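Gokwood bench cell: setup and upkeep notes

README for the two-arm cell at Rustau. Read it before you power the cell up, and again before you take a finger off it.

Scope

These notes cover one cell only, the two-arm bench cell we call Gokwood. The Campos cell has different wrists and its own file. Software install is in INSTALL.txt and is not repeated in this one. What you will find below is the mechanical side: fingers, wrist motors, cables, the table sheet, and what to do after a knock.

The usual job on Gokwood is small desk items, mostly staplers and staples at the moment. The parts are light, but they are awkward to hold and they shed bits of metal, so the fingers and the sheet need more attention than they did on the cloth work.
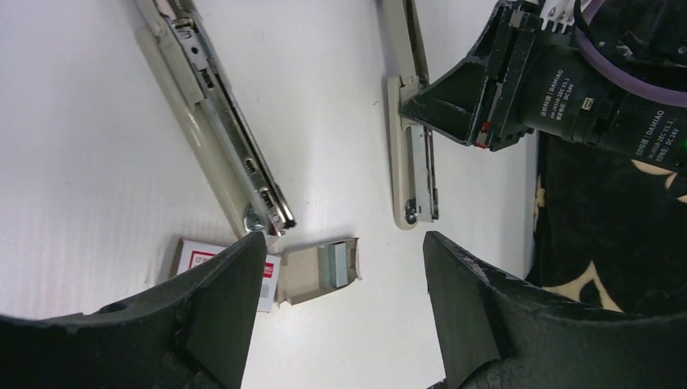 Benito Aranda
Cell maintainer, Erham bench group, Rustau

Finger wear is the first thing to look at. The black fingers chip along the upper rim, and once the rim is uneven a narrow part such as a stapler body can sit crooked between them. Chips on the rim alone are acceptable. Chips on the inner face are not, and the finger comes off. Always change both fingers of a gripper together and write the change in the log.

Changing fingers

1. Park both arms and wait for the motion program to close.
2. Switch off the 24 V supply. Do not rely on the software stop.
3. Support the wrist with one hand. The arm has no brake and will drop.
4. Take out the 2 screws at the base of each finger. Keep them in the lid of the spares box.
5. Fit the new pair, screws finger tight, close the jaws by hand and check that the inner faces meet along their full length.
6. Tighten, power up and run the gripper zero script 3 times. The readings should agree. If they don't, a finger is not seated.

Wrist motors

The gripper motors are DAMIAO units and the label gives DC24V. Don't swap in one from the spares shelf without reading its label first, as we keep other voltages on the same shelf. Each motor has its own ID, and a replacement has to be given the ID of the one it replaces before it goes on the bus. Adoración Mateos keeps the list.

If a motor is too hot to keep a finger on, stop the run and find out why. Nearly always the gripper has been told to close further than the part allows and is pushing against it. Lower the closing force in the config file. Do not add a pause and carry on.

White plug connectors on the gripper boards work loose. Press each one home at the start of a shift and look for pins that have moved back in the housing.

Table and clearing up

The white sheet is replaced when it is marked enough to confuse the cameras, or every 9 weeks if that comes first. Loose staples go in the metal tin. Don't brush them towards the front of the table, because they end up in the cable track and we had a shorted board from that in August.

Empty staple boxes can stay on the table if the task calls for them. Refill from the drawer.

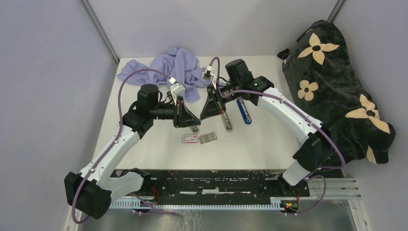

Cable routing is what stops this cell most often. The cables must have enough slack for the wrist to turn fully both ways and not so much that a loop can get under a gripper. Move each arm by hand through its range with the power off and watch the cable at every joint. The left arm is the one to watch, where the purple cable loops out across the table towards the cloth at the back. A loop like that will catch on loose objects if it is left to wander, so re-tie it at the link when it starts to lie flat on the sheet. Ties should be snug enough to hold and loose enough to slide a fingernail under.

Both arms bolt to the black rail along the front. Check the base bolts at the same time as the cables. The circuit boards below the rail are live whenever the supply is on, so keep tools off that side.

After a collision

Stop, power off, and look at the fingers, the wrist housing and the base bolts in that order. Run the zero script. If any joint is out by more than the limit in limits.txt, recalibrate the whole arm, even if only one joint is over. A full calibration takes 8 minutes per arm and both arms have to be clear of the table walls when it starts.

Recordings made between the knock and the recalibration are marked "suspect" in the log. Don't delete them.

Known faults

Right arm sometimes fails to report on first power up. Switch off, wait, switch on.

Gripper zero drifts after a finger change until the screws have settled. Check again at the end of the day.

Changes to this file go through Benito or Adoración.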